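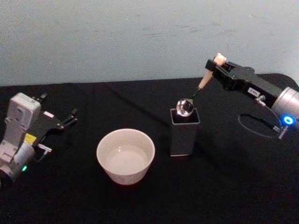 Two-arm portioning station at Backlund, with the spoon held in the right gripper.

Last updated: June 2025

Station Attendant, Automated Portioning (two positions)
Backlund prepared foods kitchen, Mivetska
Full time, day and evening shifts

Backlund makes soups, sauces and dressings for hospitals and school cafeterias. The Mivetska kitchen sends out 3,000 portions on a normal day. Until last October all of them were filled by hand. The arms now fill 1,000 of those, mostly thin soups and dressings, and the hand line fills the other 2,000.

We are hiring two people to work with the arms. Current hand-line staff may apply and will be interviewed first. Outside applicants are welcome.

What the job is

You will set up the station at the start of the shift, load bowls and utensils, start the program and stay with it. When an arm drops a spoon or misses a bowl, you stop it, clear the table and restart. You will also taste and weigh samples, wash and change the utensils between recipes, and write up every stop in the shift log. The log matters. Ajith Murthy, who runs the automation group, reads it each morning and changes the programs from what is in it.

You will not be asked to write code. Moving an arm by hand to teach it a new position is part of the training, and most people have it down within two weeks.

What is different from the hand line

There is less lifting and much less repeated wrist movement. There is more standing and watching, and some people find that harder. You will work mostly on your own, with the hand line in the next room. Breaks are the same length, but you have to pause the station before you leave it. Pay is one grade above the hand line from the first day.

Nobody on the hand line has been laid off because of the arms. Three people who left since October were not replaced, and applicants should know that.

What we need from you

- One year of work in a kitchen, food plant or similar
- A food handler card, or willingness to get one before starting
- Clear written notes in English
- Able to stand for most of a shift and lift 30 pounds

Experience with machines is useful but not required.

How to apply

Send a resume or a one-page letter to Kenna MacKinnon, Staffing, Room 681, or leave it at the front desk in an envelope marked "Portioning." Interviews include an hour at the station, paid at the starting rate.

Recent postings
Line Cook, Evening, Backlund Mivetska
Sanitation Lead, Grundska warehouse
Delivery Driver, Tinby route
Maintenance Technician, Grundska warehouse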